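From: Colleen Ross
To: Finness pantry list
Date: 10/15/20
Subject: Re: Shelf rotation and the sodium numbers

Riku Nishimura wrote:
> I went through the August sheet and the soup entry looks wrong to me.
> It says 3742 mg of sodium for one can. The can I have at home says
> 700 mg. Is the sheet per case, or is somebody adding things up twice?
> Also, do we still pull cans by the printed date or by the date received?

Riku,

Both numbers can be right. The 700 on your label is per serving. The sheet is per container, and the entry you are looking at is the large can we get through the Skokville warehouse, which holds more than five servings. The column header used to say "per container" and lost the words when Takeshi moved the file to the new template. I have put them back.

For the low-salt boxes, use the per-serving column only. Any box with a total over 3000 mg per day of supplies goes back to Kimie for a swap. Condiments count toward the total. They were left out of the Kaczorowski boxes until August, so older totals read low and should not be compared with the current ones. 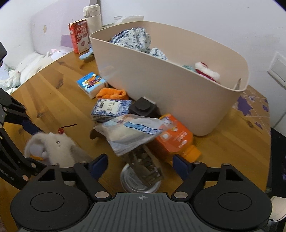

On rotation: printed date first, date received second. If two cans carry the same printed date, the one received earlier goes to the front. Cans with no legible date get the received date in marker on the lid, never on the paper label, which comes off in a damp cupboard. A dent on the side is acceptable if the seam is intact. A dent across the rim or seam is not, whatever the date says.

I still need the Distudby counts before I can close the sheet. Please send them as plain numbers with no formulas.

Colleen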